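Who Gets to Run the Games? Our Report on the Drimance Youth Handball Cup
by Ginevra Negri, sports management, second year

For my project I followed the small office in Nanton that is getting ready to stage the Drimance Youth Handball Cup, and I must say I enjoyed every hour of it (even the long ones spent on bus timetables!). The cup brings together 12 teams and a little over a week of matches, shared between the main hall and the smaller court at Ullus.

What interested me most was how the host town and the league divide the work. The town looks after the halls, the buses and the 34 beds set aside for referees and coaches, while the league keeps the draw, the rules and the ticket money. It sounds simple, but the two sides met all through November before they could agree on who pays for first aid.

I also asked 90 local parents how they would like to travel, and most chose the shuttle from Cha. I would have liked to reach 200, and I hope next year's group will carry on where I stopped.

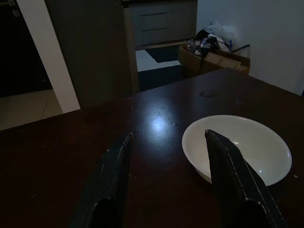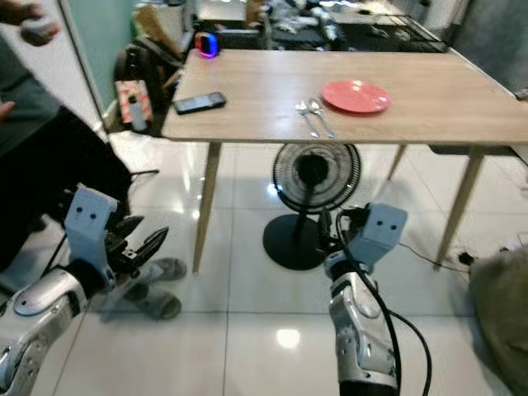 A dark brown table (first picture) and a light wooden one (second).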